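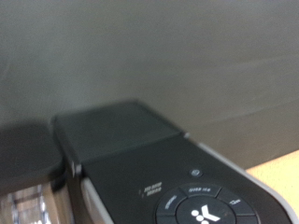 Bethel Gudeta 问的是，一台单杯咖啡机凭什么在季度进展报告里占掉一整节，而屋顶防水只有两行。她看过初稿后还补了一句：至少把清水箱的事写清楚，别光写大家喝得高兴。意见收下，清水箱见第二节。屋顶仍是两行，屋顶那边确实没有更多进展。

一、茶水角现状

Reneo 拨给三楼公共茶水角的2,000元，本季度用掉了大半。旧的滴滤壶已退役，它煮出来的东西大家叫了几年“咖啡”，出于礼貌。单杯机上台面之后，早上九点前的队伍明显短了，抱怨也从“没有咖啡”升级为“谁把最后一颗深烘拿走了”，我们视之为阶段性成果。

二、清水箱与除垢

本地水硬，申请书里写的是每月除垢一次。实际做到了两次，第三次因为除垢剂寄到了 Dumlao 的仓库而顺延，那边的同事据说拿它洗了水壶，效果很好。除垢剂已重新下单。清水箱改为每天下班前倒空，次日早上再加水，由当天最后离开的人负责。这条规定的弱点在于，每个人都坚信自己不是最后离开的。
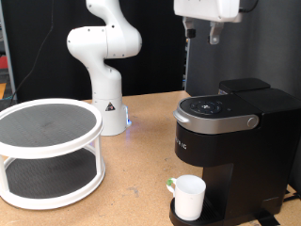
Melati Nair

三、耗材

胶囊本季度领用几乎300颗，比预算多。超出的部分集中在星期二，也就是 Flidero 项目开例会的那天，因果关系请自行判断。我们和供应商 Fimier 谈过换大包装，单价能降一点，但要一次订足半年，柜子放不下，除非先请走那箱没人认领的马克杯。认领通知已贴出，目前认领一只，杯把是断的。

用过的胶囊原计划集中回收。回收袋领了13个，装满8个，其余的被拿去装了别的，包括一双雨鞋。下季度改用带盖的桶。

四、下一步

滴水盘的清洗写进值日表，频率定为隔天。Sølve Engebretsen 要求把使用说明重写成一页纸，字要大，“请合上盖子再按”要放在第一行，他有他的理由，衬衫为证。

余款想用来买一只滤水壶，看能否把除垢间隔拉长。这一项原申请里没有，需要贵方书面同意。一月前有答复的话，可以赶上下一批采购。发票和领用登记随附，其中一张沾了咖啡，金额仍可辨认。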